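I work in packing at Makori. We fill small containers, cap them and box them. Since December part of that job has gone to a robot hand. Posting how it's gone, because people at the other sites keep asking. 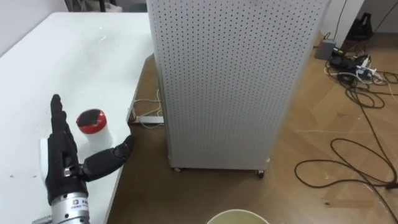
The hand at the table, next to one of the red-lid containers.

The job it has is picking up a container and putting it in the tray. Filling is still done by people. So is the final check. So is anything with a damaged lid.

There were 32 of us on packing before it came and there are 29 now. Two retired and one moved to shipping. No one was let go. The three spots were not filled again, and I think that should be said plainly.

Best full shift so far was 1,862 containers in trays. Worst was 167, the day the software update from Livex went wrong and we did the rest by hand until close.

What changed for me: I used to place containers all shift. Now I watch, clear jams, restock and write down every stop. My wrists are better. My eyes are tired by 3 p.m.

Kanini Mbwambo had the fastest hands on the line for years. She trains people on the stop procedure now. Same pay grade. She told me she misses the old pace and the talking that went with it.

You can't really chat when you're watching for a bad grip. We asked for a second break in the afternoon and got ten minutes. We had asked for fifteen.

The stop log turned out to matter more than anyone planned. Zawadi Muli reads it every morning and sends it on to Livex. Most of the fixes so far came out of what packers wrote in it. None of us get paid extra for that. It's been raised.

Training was two half days. Mwajuma Swai and I both said it was too short. The next group gets three full days, starting with how to stop it and how to restart it.

To the person from Tusley who asked if they should be worried: ask what happens to open positions, and get it in writing. We asked late.

Also ask who covers when it's down. Here it's us, at the old rate, with three fewer people.

Second unit is supposed to go in on the Jirkusent order. No date yet. I'll add to this when I know more.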